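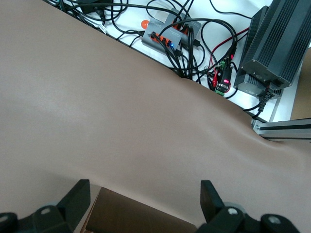 Photo: Bohdana Stasiv / Fedoruk

Punamico Sheet Handling Cell
Product page, with notes from the open day in Prallmont

Overview

The Punamico is a compact bench cell for handling soft sheet goods: upholstery fabric, coated textile, leather and similar materials. It is made by Fedoruk for workshops and small factories where the pieces change often and a full cutting and feeding line would be too much. The cell takes one piece at a time from a bench, moves it to the next station and lays it down with the good side up.

Soft sheets are difficult for machines. A metal part keeps its shape when it is picked up, but a sheet hangs, folds and slides, and two sheets from the same roll do not always behave the same. For this reason the Punamico uses a two-finger gripper with flat tips and a small camera at the wrist, which looks along the fingers toward the work. The camera sees the edge of the sheet from close by, also when the arm itself hides the bench from a person who is standing behind it.

What the cell can do

Pick a sheet by its edge or by a fold.
Drag a sheet flat over a bench or over another piece.
Fold once or twice along a taught line.
Hold one corner while an operator works on the opposite side.
Put finished pieces on a stack up to 33 millimeters high.

What the cell cannot do at present: sew, cut, or pick one sheet from a stack when the sheets stick together. We are asked about the last point at almost every visit. We are working on it, and we do not want to promise a date.

Main data

Gripper: parallel, two fingers, exchangeable tips
Finger opening: 108 mm
Camera: wrist mounted, color
Largest sheet for single-arm work: 100 cm on the long side
Sheet thickness: up to 9 mm, folded or single
Mounting: on a bench or on an aluminum extrusion rail
Teaching: by hand guiding or from the operator screen
Languages of the operator screen: English, Portuguese, Ukrainian, Japanese

Please note that the size limit is for a flat sheet. Longer pieces can be handled if the free end may rest on the bench, but then the cycle becomes slower and our application team should see a sample before you order.

Open day notes

The cell was shown on Tue 14 October at our workshop in Prallmont. Visitors came in small groups, and each group could stay at the bench as long as it wished. The work was done on the development bench, with the electronics lying open on the white table, so that guests could see the USB hub, the cables and the power parts. In a delivered cell all this is inside a closed cabinet under the bench. The customer sees one power cable and one network cable.

The material for the demonstration was a large taupe-brown sheet with a smooth surface and a light shine. Khrystyna-Mariia Mykhailiuk, our application engineer, chose it on purpose. Shiny material gives reflections, and reflections can confuse a camera when it must find where the sheet ends and the bench begins. Matte cotton is much more easy, but most of our customers do not work with matte cotton.

The program had three tasks. First the arm had to find the edge and close the fingers on it. Then it had to pull the sheet across the bench and lay it without a hard crease. The third task was a single fold. The first two went well in all the groups. The fold was good in the morning. In the afternoon the sun came through the side window and the arm stopped two times to ask for confirmation. This is the correct behavior, the cell is made to stop when it is not sure, but we have seen that the message on the screen was too long and some guests did not understand what they should press. The text is now shorter.

Mitsuko Kobori came with two colleagues from Perkcombe, a maker of seat covers and cushions. They brought their own offcuts and asked to try them. A thin lining slipped out of the fingers on the first attempt. After the change to the rubber tips it was held, but the tips left a light mark that could be wiped away with a dry cloth. Ms. Kobori said to us that for hidden parts this is no problem, and for visible parts she would want felt. Felt tips are available since June, and we have sent her a set.

Questions from the visitors

Does the operator need to know programming?
No. A new piece is taught by moving the arm by hand and pressing a button at each point. Glória Cardoso, who gives our customer training, plans one day for operators and one more day for the person who will maintain the cell.

Can the cell stand next to people?
It runs with limited force and speed. Still, every place must have its own risk assessment before the start, and we help with the documents.

Will the fingers damage leather?
It depends on the finish. With standard tips, soft leather can show a pressure line if it is held a long time. Please send us a sample, at least as large as a sheet of letter paper, and we return it with a short report and photos.

Can loose cables near the work be a problem?
Yes. A sheet that is dragged can catch a cable and pull it. On our own development bench we live with this and watch carefully. For production the area must be clear, and the closed cabinet is part of every delivery.

Is the camera picture stored?
Only if you switch this on. The pictures stay on the controller in your building. We do not receive them unless you send them to us for support.

Included in the delivery

Arm with gripper and wrist camera
Cabinet with controller and power supply
Operator screen with stand
Standard tips and rubber tips, one pair each
Rail mounting set
Printed manual and one day of operator training

Optional: felt tips, long rail, second arm for wide sheets, wall mount for the screen.

Visits and samples

The demonstration bench in Prallmont can be visited by appointment. Please bring your own material if you can, also the pieces which give you trouble. Used and wrinkled pieces are welcome, we prefer them to new ones from the roll.

For appointments and material tests please ask for Khrystyna-Mariia Mykhailiuk. For prices and delivery time please ask for Khrystyna-Mariia Tkachenko in the sales office. The two colleagues have the same first name, so please write the family name in the subject of your message.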